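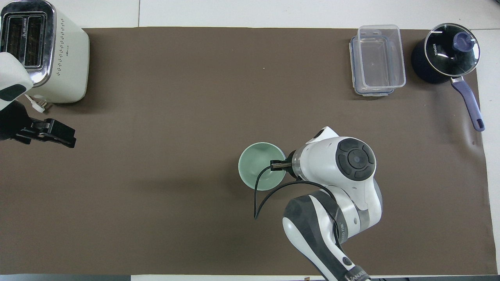
A two-slot toaster at the edge of the brown mat.

Visit to the Ultura ski works, Flestitz

In June a delegation from the Gwynne Mountain Club visited the Ultura ski works at Flestitz. The visit was arranged so that members could see how touring skis are built and repaired before the club renews its rental stock for the coming winter.

The party was received at the main gate and divided into 2 groups. The first began in the core room, where strips of ash and poplar are glued, pressed and planed to shape. Staff explained that each core rests for 20 days before it goes any further. The second group started in the finishing hall, where edges are ground and bases are given their stone pattern. The groups changed places before lunch.

Particular interest was shown in the repair section. Skis are accepted from clubs as well as from shops, and the works handled 594 pairs last season. Most had edge damage or pulled bindings. Members were advised to dry skis fully before summer storage and to leave a thick coat of wax on the base.

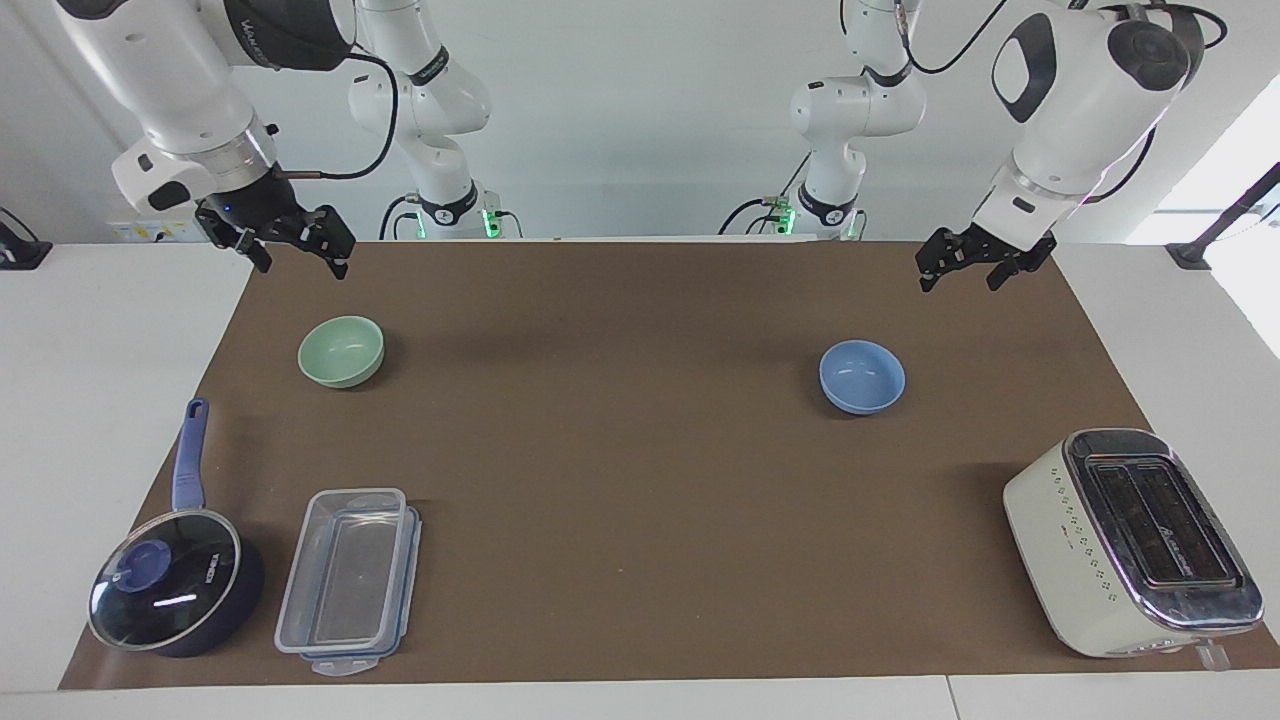 Two white arms over the long mat.

The afternoon was given to a discussion of rental skis. The works recommended a slightly wider model for the club's hut at Trendthorpe – the snow there is often heavy by midday – and agreed to lend six pairs for trial. Skins will be cut to length before delivery. The question of boot sizes was left open, as the hut inventory has not yet been completed.

The club thanks the staff at Flestitz for their time. Members who wish to take part in the trial should sign the list at the Gwynne office.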